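Filed under: Robots, Code, Grumbling

Planner notes, week whatever

Quick one, I have a build running and maybe twenty minutes before it either finishes or dies.

So the planner works again. Mostly. The thing I complained about in the last post, where the arm would find a perfectly good grasp and then take the scenic route to get there -- fixed, and it was dumb. I was seeding the IK solver from the home pose every single time instead of from wherever the arm was. So of course it kept picking a solution on the other side of the joint range. One line. Two weekends.

Renamed the repo too. It was called Jilwood when it was just the grasp sampler, now the sampler lives inside Sturnness with the planner and the scene loader and I've stopped pretending they are seperate projects. Old links will break. Sorry.

Numbers, for the three people who like numbers. Ran 900 pick attempts overnight in sim, fresh random object poses each time. 574 clean. Of the failures, 157 were the planner giving up before it found any path at all, and I think most of those are the collision margin being too fat. I padded everything back in September when I was scared of the table and never took it off. The rest is a grab bag. Slips, timeouts, a few where the sim itself went unstable and the object left the building.

The mugs are still the worst. Handles! The sampler loves a handle, then the fingers clip the body on the way in. Plates are a different kind of bad, flat on the table there's just nothing to get under, so for now I have a push-to-edge primitive that is half written and fully ugly. The Rubik's cube I could pick all day. Same with the SPAM can.
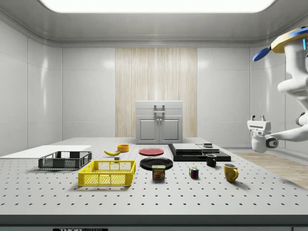 Vichien Wiriya wrote in to say I'm wrong about the margin, or wrong to blame it first. His take is that one padding value for the whole scene is the real bug, and that it should be fat for the links up near the shoulder and almost nothing at the fingertips, otherwise you are asking the gripper to touch things while keeping its distance from them. Which, ok. Yes. He also said to log which pair of bodies killed each plan before changing anything, because he once spent a month tuning a margin when the culprit was the gripper colliding with its own wrist mesh.

So I did the logging part last night. Took an hour, should have done it a year ago. Not done going through it but 29 of the no-path ones are already self collision. Gripper base against last link. Exactly what he said, annoyingly. The mesh I'm using for the wrist is a convex hull of a thing that is very much not convex.

Next, in order of how much I want to do it:

- per-link padding, config file, no more global
- better wrist mesh, two or three hulls instead of one
- re-seed and retry when the planner times out, right now it just quits
- the push thing
- perception. Poses still come straight from the simulator so all of the above is on easy mode

That last one I keep moving down the list. I had a depth segmentation branch going, Dusholm, and it was fine on the cube and hopeless on anything shiny. Will get back to it when the planner stops embarassing me.

Build died. Missing header. Ok bye

Last updated: 1/20/26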